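# 换了水槽下的软水机之后，盘子晾干还是有白点，硬度到底该怎么测

**Mikimdale 三楼住户**

厨房冷水进水硬度偏高，物业贴出来的数字是 300 mg/L（以碳酸钙计）。四月装了一台 Flidar 的台下式离子交换软水机，树脂罐很小，时间控制再生，没有流量计。装好以后头两周，玻璃杯和瓷盘自然晾干基本没有白点，之后又慢慢出现，现在和没装的时候差不多。

已经做过的事：

- 盐箱有盐，液面正常，没有结拱，用木棍捅过。
- 旁通阀在“运行”位，来回拧过两次。
- 再生时间设在凌晨 2:00，间隔七天，出厂值没改。
- 出水用 TDS 笔测，进水 410，出水 418，几乎没有差别。

卖家看了 TDS 读数，说树脂失效，要我整罐更换。我想先弄清楚三个问题。第一，TDS 笔的读数能不能说明软水机没有工作。第二，家里用什么办法测硬度比较可靠，滴定试剂盒和试纸差多少。第三，白点一定是硬度造成的吗，有没有可能是洗洁精残留。

补充：热水走燃气热水器，没有经过软水机，洗碗时冷热水混用。水龙头是 Wikström 的单把手混水龙头，起泡器拆下来看过，有一圈白色硬壳。家里没有洗碗机，全部手洗，洗完放在架子上自然晾干，不擦。

---

**树脂罐里的钠**

先说 TDS。离子交换软水是用钠换钙镁，按电荷等当量交换，溶解固体总量基本不变。一个钙离子换出两个钠离子，质量从 40 变成 46，所以出水 TDS 略高一点是正常现象。TDS 笔测的是电导率，再乘一个换算系数，对钙和钠没有分辨能力。你的 410 和 418 既不能证明树脂好，也不能证明树脂坏。卖家拿这个读数判断树脂失效，依据不成立。

硬度要用 EDTA 滴定。家用滴定盒的原理和实验室一样，只是把滴定管换成了滴瓶。步骤如下：

1. 取样前放水两分钟，把管路里的存水排掉。取样杯用待测水润洗三次。
2. 按刻度取 5 mL 水样。读液面最低点，眼睛与刻度平齐。
3. 加缓冲液，把 pH 调到 10 左右。没有缓冲液，终点会拖得很长，颜色发紫发灰，读不准。
4. 加铬黑 T 指示剂。有硬度时呈酒红色；直接呈纯蓝色，说明硬度低于检出限，不用再滴。
5. 逐滴加入 EDTA，每滴一滴摇五秒。瓶子垂直拿，倾斜拿滴出来的体积偏小，读数偏高。
6. 颜色从酒红经紫色转为纯蓝，红色完全消失为终点。滴数乘以说明书给的系数。

常见系数是每滴 1 °dH，也就是 17.8 mg/L。5 mL 水样测 300 mg/L 的水，大约十七滴到终点，误差一滴，够用了。测软水出水时，把水样加到 10 mL，系数减半，分辨率提高一倍。

试纸的分档太粗，常见的是 0、25、50、120、250、425，250 和 425 之间的颜色在暖光灯下很难区分。试纸适合判断“有没有软化”，不适合定量，也不适合用来设置再生周期。开封受潮后偏差更大。

再说再生周期。时间控制的机器不知道你用了多少水，只能靠你算。你没有写树脂体积，我按 3 升算：强酸性阳树脂工作交换容量取每升 50 克（以碳酸钙计），这是比较保守的家用盐耗下的数值，总容量 150 克。进水 300 mg/L，即每升水 0.3 克，150 除以 0.3，等于 500 升。也就是说一次再生只能处理 500 升水。厨房冷水如果每天用 100 升，第五天末树脂就穿透了，后面两天出的是硬水。七天的间隔对你的水质太长。

如果树脂是 5 升，容量 250 克，可处理 833 升，留一点余量按 800 升算，每天 100 升可以用八天，七天间隔就没问题。所以先查铭牌上的树脂体积，再看水表算日用量，最后设周期。两个数都没有，谈不上树脂失效。

头两周正常、以后变差，也符合再生不彻底的特征。新树脂出厂是钠型，全容量；之后每次再生只恢复一部分。检查吸盐：手动启动再生，到吸盐步骤时看盐箱液面是否下降，十分钟应有明显变化。不下降，先清射流器的滤网和喷嘴，孔很小，铁锈或密封胶屑就能堵住。再检查吸盐管接头是否漏气，管里有连续气泡就是漏气。

建议的测试顺序：

- 手动再生一次，完成后放水五分钟，测出水硬度，应低于 1 °dH。
- 之后每天同一时间测一次，记录水表读数。
- 出水升到 3 °dH 的那天，两次水表读数之差就是实际周期制水量。
- 把间隔设成比这个天数少一天。

再生后立即测仍然很高，并且吸盐正常，再考虑树脂破碎、中心管 O 形圈漏水或旁通阀内漏。内漏很常见，阀柄位置对不代表阀芯密封好。判断方法是在树脂罐出口直接取样，和龙头取样对比，罐口软、龙头硬，就是旁通内漏。

---

**Lizeth Lozano**

上面把冷水讲清楚了，我补充热水和白点成分。

你的热水没有经过软水机，硬度就是 300 mg/L 左右，加热会析出一部分碳酸钙，剩下的仍然在水里。冷热各半混合，即使冷水出水硬度为零，龙头出水也有 150 mg/L，照样留点。头两周没有白点，很可能是天气暖，你洗碗只用冷水。这个猜测你自己核对一下。另外，起泡器上的硬壳是历史沉积，不能用来判断软水机现在的状态，泡掉以后再观察。

白点分三种，用白醋就能区分：

| 现象 | 滴白醋后 | 可能成分 |
|---|---|---|
| 白色圆圈，边缘厚中间薄 | 一两分钟溶解，可能有细泡 | 碳酸钙为主 |
| 均匀薄雾，手摸发滑 | 变化不大，热水可冲掉 | 表面活性剂残留 |
| 白色粉点，清水一擦就没 | 不用醋也溶解 | 钠盐 |

第三种容易被忽略。软水里的溶解固体没有减少，水滴蒸发完，钠盐照样留下来，只是易溶，湿布一擦就掉。418 的 TDS，一滴 0.05 mL 的水蒸干，残留约 0.02 毫克，深色釉面上肉眼可见。所以软水机的作用是让白点好擦，要求自然晾干完全无痕，软水机做不到，得用反渗透水做最后一道漂洗。

还可能有第四种情况：玻璃杯表面已经被腐蚀，醋和水都去不掉，手指甲刮着发涩。这是玻璃本身的问题，与水垢无关。

残留量还和表面留多少水有关。同样的水，盘子立着晾，水膜往下流，集中在下缘一条线；平放或扣着，水滴原地蒸发，每滴一个圈。立放时倾角大一点，盘与盘之间至少留一指宽，不然两面之间形成毛细水膜，几小时都干不透，边缘出现一道弧形垢线。架子底部要能排水，积水盘里的水浓缩之后硬度比龙头水高几倍，盘沿泡在里面，垢最重。

洗洁精的量也要控制。硬水里大家习惯多挤，换成软水后同样的量泡沫多得多，漂洗次数没有增加，残留反而上升。先减半，再看薄雾有没有消失。

处理已有的垢：5% 柠檬酸溶液，温水，浸十五分钟，冲净。起泡器同法，浸一小时，用软毛刷刷网。不要和含氯漂白剂混用。带金边的盘子不要泡，釉上彩也不要久泡。

如果想彻底解决，把软水机移到热水器前面的总管上，冷热一起软化。厨下小机的流量和容量带不动全屋，需要换机型。我家在 Jaketon，进水比你略低，全屋机用流量控制，上一个周期水表走了 3137 升再生一次，出水一直在 1 °dH 以下。饮用水另接一路不软化的管。

---

**老管工**

别算那么多，换个 171 的滤芯就行，我家装的就是这个，盘子很干净。

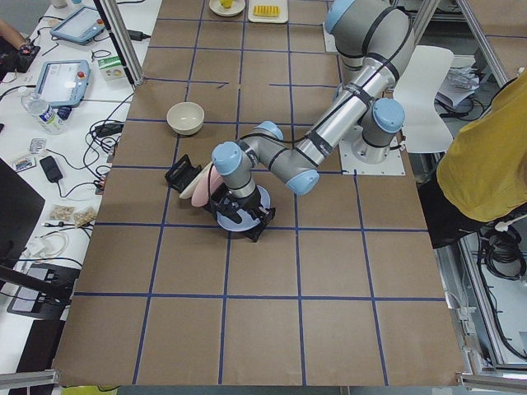 树脂罐里的钠回复说，滤芯型号得先说明里面装的是什么，PP 棉和活性炭都不去除硬度，阻垢滤芯加的是硅磷晶，硬度读数也不变，只是延缓结垢，蒸干以后该有的残留还是有。请楼主先报树脂体积和滴定结果，再决定买不买东西。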